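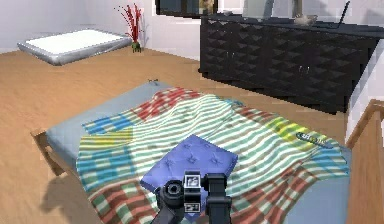 How long should the Welludon stand upright before I plug it in?

Leave it standing for seven hours, and longer if it came home lying on its side in the car. The oil inside the compressor moves about in transit and needs time to settle back where it belongs.

## Section 2: Setting up your dehumidifier in a bedroom

Welcome, and thank you for choosing a quieter machine for a room where people sleep. This part of the guide was first written by Orsolya Hegedűs, and Heikki Toivonen and I have been fussing over it ever since (most recently in March 2024, when we rewrote the bit about the hose, which so many of you had kindly written in about). Take your time with it. There is no prize for finishing quickly, and a cup of tea alongside does no harm at all.

### Choosing a spot

1. Pick a level piece of floor, away from the heater and out of direct sun. Carpet is fine if the pile is short and the machine doesn't wobble when you give it a gentle nudge.
2. Leave a hand's length of clear space behind the back grille and a good deal more in front, where the dry air comes out.
3. Keep curtains, dressing gowns and trailing bedclothes well away from both grilles. A doona that slides off in the night can cover the intake completely, so the foot of the bed is usually a better neighbour than the side.
4. Check that the power cord reaches the wall socket without being stretched across a doorway.

**Caution:** Do not run the machine from a power board or an extension lead. Do not stand it on a chair, a chest or the bed, even for a short test run. 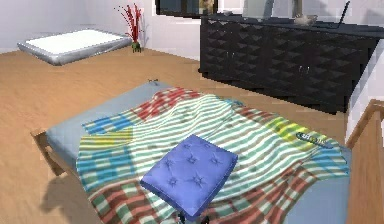 Once you're happy with the position, you can move on to the tank, and it's worth doing this slowly the first time so that your hands learn the knack of it.

### Fitting the tank

1. Slide the tank out by its grey handle and take away the foam block underneath the float. Everyone forgets this block - I have done it myself, more than once - and the machine will sit there insisting that the tank is full.
2. Rinse the tank with cool water and dry the outside with a tea towel.
3. Push it back in until you hear a click. The red light should go off.

**Note:** The light comes on again when the tank holds 500 millilitres. The machine then stops by itself, and it will wait quite patiently until morning.

### Using the hose instead

If you'd prefer not to empty anything, the hose lets the water run away to a floor drain or a bucket.

1. Switch off at the wall and take the tank out.
2. Unscrew the small cap at the back and put it somewhere safe. Chang-ho Um in our spare parts room posts out a great many of these caps.
3. Press the hose firmly onto the spout and run it downhill the whole way, with no loops or kinks.
4. Put the tank back, as the machine won't start without it.

**Caution:** Water will not climb. If any part of the hose rises higher than the spout, it will back up into the tank.

### The first night

1. Close the windows and the bedroom door.
2. Set the dial to the middle colour and the fan to low.
3. Expect a soft hum, with a gurgle now and then. A rattle usually means that the tank isn't quite home.
4. Look at the tank in the morning. In the cooler months it may hold very little, and that's perfectly all right.

Cleaning the filter is covered in Section 3, along with what to do if you've lost the little cap.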